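Home Projects Reports Archive Contact

Washing Cotton Table Linen at Lower Temperatures

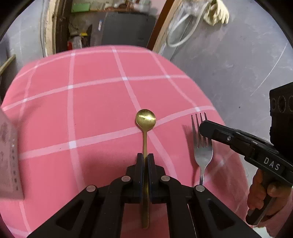
Student project report, Household and Textile Studies, Prasta College
Submitted in March by Group 17

Our group wanted to know if cotton tablecloths from a small cafe could be washed at a lower temperature and still come out clean enough to use. The cafe, Clania, sends its linen to a laundry called Wostex. Everything goes through a hot wash, and the owner thinks the colors fade too quickly.

Method

We bought plain woven cotton and cut it into squares. Each square was stained with coffee, tomato sauce or cooking oil and left overnight. Half of the squares were washed hot and half were washed warm, with the same powder and the same load size. We washed the whole set again and again without new stains to see what happened to the color. A plug-in meter was used to record the electricity. One hot wash used 1385 watt-hours and one warm wash used 732.

Results

Coffee came out at both temperatures. Tomato left a faint orange mark after the warm wash, but it was gone if the square had been soaked first. Oil was the hardest. Even with soaking, the warm squares kept a shadow that showed when they were held up to a window.

After 50 washes the hot squares were clearly paler than the unwashed piece we had kept in a drawer. The warm squares had changed less. Both sets had shrunk, mostly lengthwise, and we could not see a difference between them.

Problems

The first batch had to be thrown out. We had not washed the new fabric before staining it, and the finish on the cloth kept the coffee from soaking in. The machine in the Akl building was also being repaired for part of the term, so the later washes were done closer together than we had planned.

We did not test for bacteria. A cafe would need to check that with its laundry before changing anything. We would also like to repeat the oil test with a liquid detergent.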